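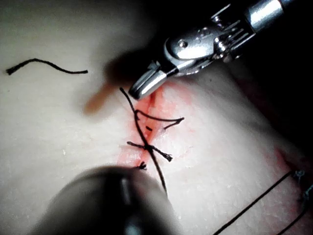 4. 봉합 연습 패드의 준비와 사용

4장은 Gistimel 봉합 연습 패드를 상자에서 꺼내는 때부터 연습 후에 보관하는 때까지의 방법을 설명합니다. 바늘과 실의 종류를 고르는 방법은 3장에 있고, 부품 번호는 51쪽의 표에 있습니다.

4.1 시작하기 전에 준비할 것

패드 한 장
검은색 비흡수성 봉합사
지침기, 핀셋, 봉합 가위
붉은색 염색액과 면봉
미끄럼 방지 매트
바늘을 버리는 단단한 통
마른 천과 젖은 천 한 장씩

참고: 흰 실도 사용할 수 있습니다. 그러나 패드의 색이 밝아서 처음 배우는 분에게는 매듭이 잘 보이지 않습니다. 처음에는 검은 실을 권합니다.

주의: 이 패드는 연습용입니다. 연습에 쓴 바늘과 실을 환자에게 사용하지 마십시오. 연습용 도구는 진료용 도구와 다른 서랍에 보관하십시오.

4.2 패드를 놓기

1. 포장의 짧은 쪽을 자르고 패드를 꺼냅니다. 칼을 깊이 넣으면 패드의 표면에 상처가 생기므로 가위를 사용하십시오.
2. 패드 양면의 보호 필름을 벗깁니다. 필름은 버리지 말고 보관할 때 다시 사용합니다.
3. 패드를 실온에 15분 동안 둡니다. 추운 창고에서 바로 가져온 패드는 단단해서 바늘이 잘 들어가지 않습니다.
4. 책상을 마른 천으로 닦고 미끄럼 방지 매트를 폅니다.
5. 무광 면이 위로 오게 패드를 매트 위에 놓습니다. 손가락으로 네 모서리를 눌러서 들뜬 곳이 없는지 확인합니다.
6. 조명을 켭니다. 도구의 그림자가 절개선을 가리면 조명의 방향을 바꾸십시오. 금속 도구는 빛을 강하게 반사하므로 눈이 부실 때는 밝기를 한 단계 낮추는 것이 좋습니다.

참고: 표면에 있는 작은 점이나 흰 알갱이는 재료의 성질이며 고장이 아닙니다. 이것 때문에 교환을 신청하실 필요가 없습니다.

4.3 절개선을 만들고 색을 넣기

이미 절개선이 있는 패드를 받으신 경우에는 1번과 2번을 하지 않고 3번부터 하십시오.

1. 연필로 곧은 선을 가볍게 그립니다. 선의 양 끝은 패드의 가장자리까지 가지 않게 합니다.
2. 새 칼날로 선을 따라 한 번에 자릅니다. 윗층만 자르고 밑의 그물층은 남겨 두십시오. 그물층까지 잘리면 실을 당길 때 패드가 찢어집니다.
3. 면봉에 붉은 염색액을 조금 묻혀서 절개선 안쪽에 바릅니다. 절개선 가까운 곳은 진하고 바깥쪽은 연하게 되는 것이 보통입니다.
4. 남은 액을 천으로 살짝 누릅니다. 문지르면 흰 부분 전체에 색이 퍼집니다.
5. 손으로 만져서 색이 묻지 않을 때까지 기다립니다.

주의: 염색액은 옷에서 잘 지워지지 않습니다. 장갑과 앞치마를 착용하십시오. 눈에 들어가면 바로 흐르는 물로 씻고 담당자에게 알리십시오.

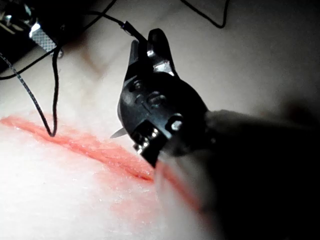
Drirkel 교육재료부 봉합실습팀

4.4 단순 단속 봉합의 연습

패드에 붉은 선이 있으면 양쪽의 바늘 위치를 비교하기가 쉽습니다. 선을 자기 몸에 대하여 비스듬하게 놓고 연습해도 됩니다. 오른손을 쓰는 분과 왼손을 쓰는 분은 편한 각도가 다르므로, 패드를 조금씩 돌려서 자기에게 맞는 방향을 찾으십시오.

1. 바늘의 뒤쪽 3분의 1 지점을 지침기로 잡습니다. 바늘 끝을 잡으면 끝이 무디어집니다.
2. 절개선에서 조금 떨어진 곳에 바늘을 수직으로 넣습니다.
3. 손목을 돌려서 바늘이 절개선 가운데로 나오게 합니다. 바늘을 똑바로 밀지 마십시오.
4. 바늘을 다시 잡고, 반대쪽 벽의 같은 깊이에서 들어가서 같은 거리에서 나오게 합니다.
5. 실을 당기고 짧은 쪽의 꼬리를 조금 남깁니다.
6. 지침기에 실을 두 번 감아서 첫 매듭을 만듭니다. 양쪽 면이 서로 닿으면 당기는 것을 멈춥니다.
7. 반대 방향으로 한 번 감고, 다시 첫 방향으로 한 번 감습니다.
8. 매듭을 절개선의 한쪽 옆으로 보냅니다. 모든 매듭이 같은 쪽에 있게 하십시오.
9. 실을 자릅니다. 너무 짧게 자르면 매듭이 풀리고, 너무 길게 자르면 다음 바늘이 걸립니다.

참고: 자른 실 조각은 바로 치우는 습관을 가지십시오. 검은 조각이 흰 표면에 남아 있으면 매듭의 꼬리와 혼동할 수 있습니다. 끝이 풀어진 실은 다시 사용하지 않습니다.

주의: 칼날이나 바늘처럼 끝이 뾰족한 것이 패드 위에 있을 때는 패드를 옮기거나 돌리지 마십시오. 먼저 뾰족한 것을 치우고, 그 다음에 패드를 움직입니다. 전선이나 긴 실이 절개선 위로 지나가지 않는지도 같이 확인하십시오.

4.5 봉합을 확인하기

연습이 끝나면 다음의 점을 보십시오. 선생님께 보여 드리기 전에 혼자서 먼저 보는 것이 좋습니다.

절개선이 닫혀 있습니까. 벌어진 곳이 있으면 그 옆의 매듭이 느슨한 것입니다.
면이 안으로 말려 들어갔습니까. 바늘이 얕게 들어갔거나 너무 세게 당긴 경우입니다.
매듭 사이의 간격이 같습니까. 끝으로 갈수록 간격이 넓어지는 분이 많습니다. 가운데에 먼저 한 번 봉합하고 남은 길이를 반씩 나누면 좋아집니다.
바늘 구멍이 길게 찢어졌습니까. 손목을 돌리지 않고 바늘을 당긴 것이 원인입니다.

잘못된 매듭은 가위 끝을 실 밑에 넣어서 자르고 핀셋으로 뺍니다. 매듭을 손으로 잡아당기지 마십시오. 같은 구멍에 다시 바늘을 넣으면 힘을 받지 못하므로 조금 옆에 새로 넣습니다.

4.6 청소와 보관

1. 바늘을 모두 찾아서 단단한 통에 버립니다. 사용한 바늘의 개수를 기록지와 비교합니다. 개수가 맞지 않으면 다른 일을 하지 말고 먼저 찾으십시오.
2. 남은 실을 빼고 패드를 젖은 천으로 닦습니다. 알코올은 사용하지 마십시오. 표면이 딱딱해집니다.
3. 그늘에서 말립니다.
4. 보호 필름을 다시 붙이고 평평한 곳에 둡니다. 패드 위에 900 g보다 무거운 물건을 올려놓으면 절개선이 벌어진 모양으로 굳습니다.

참고: 염색된 색은 닦아도 남습니다. 색이 남아 있어도 다음 연습에 사용할 수 있습니다.

4.7 문제가 있을 때

실을 당기면 패드가 따라 올라옵니다: 매트에 먼지가 있습니다. 매트를 물로 씻고 완전히 말린 후에 사용하십시오.
바늘이 휘어집니다: 패드가 아직 차갑거나, 바늘이 패드의 두께에 비해서 가늡니다. 3장의 표를 다시 보십시오.
염색액이 방울로 남습니다: 보호 필름의 접착제가 표면에 있습니다. 젖은 천으로 닦고 말린 후에 다시 바르십시오.
절개선의 끝이 계속 길어집니다: 선의 양 끝 바로 안쪽에 먼저 한 번씩 봉합하면 더 찢어지지 않습니다.

4.8 교체용 패드의 신청

절개선 주변에 구멍이 많아서 새 바늘이 걸리지 않으면 패드를 교체합니다. 교체용 패드는 한 장에 3,000원이며 실과 바늘은 포함되지 않습니다. 신청서에는 패드의 종류와 받으실 곳을 쓰시고 봉합실습팀의 Thư Dương 앞으로 보내 주십시오. 염색액만 필요하신 경우에도 같은 신청서를 사용합니다.

4장 작성: Khải Ung
내용 확인: Crescencio Campos
개정: 2019-02-18

다음 장: 5. 연속 봉합의 연습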